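Section 4. Leveling and Anchoring the Table
Kulsoom Marwat, April

4.1 Scope

This section covers leveling, anchoring and final checks for the Berley fixed work table. Assembly of the legs and cross rails is covered in Section 3. Do not begin leveling until all rail bolts have been tightened to the value given there.

4.2 Before you start

Clear the floor under and around the table. The supplied feet adjust over a range of 30 mm. If the floor falls by more than this between any two legs, use the Skodine spacer kit under the low leg. Do not stack washers under a foot.

You will need:
- a spirit level at least as long as the short side of the top
- an open-end wrench for the foot locknuts
- a pencil and a straightedge
- the anchor plates and screws from bag 2

NOTE: On tiled floors, place each foot fully on one tile where the layout allows. A foot that bridges a grout joint may settle after loading and will have to be reset.

4.3 Leveling

1. Turn all four feet fully in, then back each one out two turns.
2. Set the level along the long side of the top, close to the edge. Raise the low end until the bubble is centered.
3. Move the level to the opposite long side and repeat.
4. Set the level across the top at each end. Correct at the foot nearest the low corner.
5. Lay the level on both diagonals. If the readings disagree, one foot is not carrying load. Press down on each corner in turn to find it, and lower that foot until it seats.
6. Hold each foot with one hand and tighten its locknut up against the leg.
7. Repeat steps 2 through 5 with the locknuts tight. Tightening can shift a foot by a small amount.

CAUTION: Do not turn a foot while the table is carrying a load. The thread insert can pull out of the leg. Unload the top first.

4.4 Anchoring

Anchoring is required for any equipment bolted to the top near an edge, and recommended in all other cases.

1. Slide an anchor plate over each foot flange with the slot facing outward.
2. Mark the hole centers in pencil.
3. Drill to the depth stated on the screw bag. In tile, start with a tile bit at low speed and change to a masonry bit once through the glaze.
4. Vacuum the holes. Dust left in a hole reduces the grip of the plug.
5. Insert the plugs and drive the screws by hand until the plate stops moving, then a quarter turn more.

WARNING: Check for floor heating, conduit and water lines before drilling. If their position is not known, use adhesive plate 1391 in place of plate 1312. The adhesive plate must cure overnight before the table is used.

4.5 Final check

1. Push firmly on each corner of the top in both directions. There should be no rocking.
2. Recheck level with heavy equipment in place. If it has changed, unload the top, reset the feet as in 4.3 and tighten the anchors again.
3. Repeat the check one month after installation and each time the table is moved. 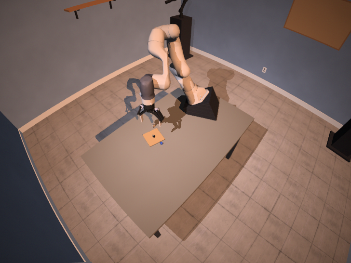
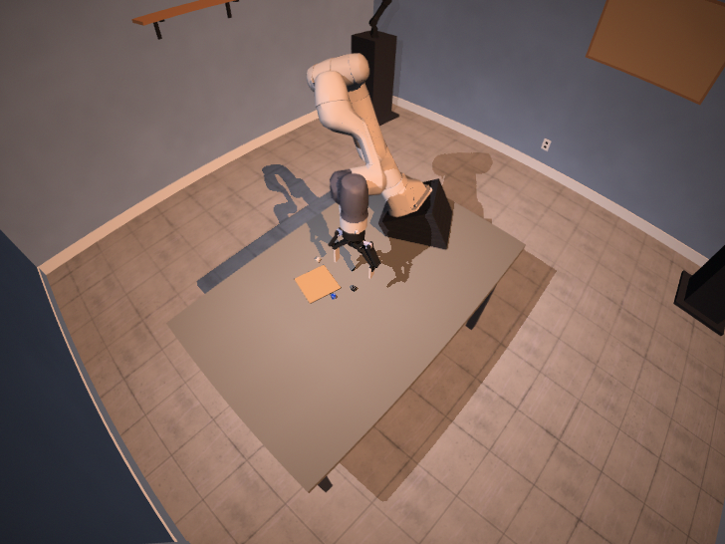

Fig. 4-3 and Fig. 4-4. Rectangular top with equipment mounted toward the far side.

Related sections
Section 3. Legs and Cross Rails
Section 5. Care of the Top Surface
Skodine Spacer Kit: Fitting Sheet
Spare Parts and Ordering

2 comments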